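Meredith > Automation > Opinion

Leave the cables where you can see them

38 shares | 16 comments

Every spring somebody proposes that we tidy the arm on the bag-picking cell. In March it was a molded cover from Cetero, quoted with fitting. I voted against it and I would do so again.

The case for a cover is easy to make. Visitors like it, and a loose cable can snag. But a cell that reaches into paper bags all day wears its wiring at the wrist first, and a cover hides the one part that needs looking at. At our Grurow site we ran a covered arm for 24 weeks. Two ribbon cables failed in that time, and each one cost us about 10 hours, most of it spent taking things off and putting them back. On the open arm the same swap is done before lunch. 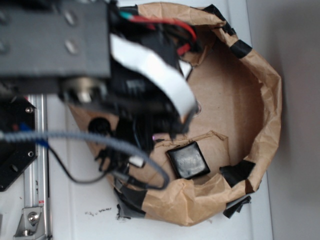
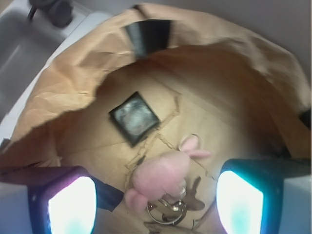 The open arm and its wiring at the bag, and the view from between the fingers with the keys on the bag floor.

What I would spend the money on is slack. Too little and the ribbon pulls at its connector when the wrist turns. Too much and it drags on the paper. We set ours by hand with the arm at its lowest reach, then run it slowly through every pose and watch. It is dull work and it belongs on the schedule, next to wiping the finger pads and checking the bolts on the rail.

The Cusar line does this at the start of each shift - one person, a flashlight, a sheet to sign. They keep spare ribbons in a drawer at the cell, already labeled. I would copy that before I bought a cover for anything.

If the snagging gets worse, I would add a tie or move a clamp and look again in a week.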